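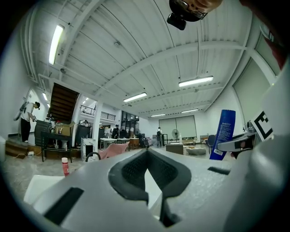
Figure 4. Gripper in the work hall, with bottles and furniture behind it.

4. Choosing chores for the Tarkard gripper

Read this section before you plan your first week of recording. It covers which household and shop-floor jobs the Tarkard can be taught now, and which ones to leave alone. Mounting the same gripper on an arm is covered in section 8.

4.1 What to expect

A machine trained on Tarkard recordings can pick up a bottle, move it and set it down, provided the bottle is of a kind it has been shown. It can clear a low table if the items are rigid and not touching. It can't yet tidy a room. A hall with chairs, cabinets, a clothes rack and cables on the floor holds many separate chores, and each one has to be taught by itself.

In our July trials at the Serkstead site, 176 recordings of one bottle task gave usable results. The same number spread over 11 tasks did not.

4.2 Picking a first chore

1. Choose one object and one movement. "Stand the bottle on the table" is a good first chore. "Clean up" is not.
2. Choose an object that keeps its shape. Bottles and closed boxes are suitable. Leave clothing, bags and loose cable until later.
3. Check that the object fits between the fingers with room to spare on both sides.
4. Place the object within easy reach and hold the gripper level with it.
5. Close the fingers slowly, lift, move, set down, open. Pause for one second before you start the next pass.
6. Repeat at least eight times, then shift the object by a hand's width and repeat again.
7. Save the set under one task name in Zisitz. Do not mix chores in a set.

Note: Keep the square marker on the finger clean and uncovered. Tape or a sleeve over it will spoil the width reading, and Zisitz will reject the pass.

Note: Other people may work in the same room. Leave enough space between stations that two operators do not reach for the same table.

4.3 Chores by readiness

Ready: moving bottles, stacking small closed boxes, pushing in a light chair.
Needs many recordings: opening cabinet doors, sorting mixed items on a table, lowering a blind.
Not supported: folding clothes, carrying anything on stairs, lifting luggage, pouring.

The "needs many recordings" group works on some furniture and fails on other furniture of the same type. Test on the piece you mean to use.

CAUTION: Do not record while walking up or down stairs. The gripper blocks your view of your feet.

CAUTION: Clear cables from your path before each set.

CAUTION: Use only empty or tightly capped bottles. The Idahosa battery pack is not sealed against liquids.

4.4 If a chore fails

Go back to step 1 and make the chore smaller. Most failed sets hold two chores in one — a pick and a sort, for example. Split them, record each again, and delete the old set before training.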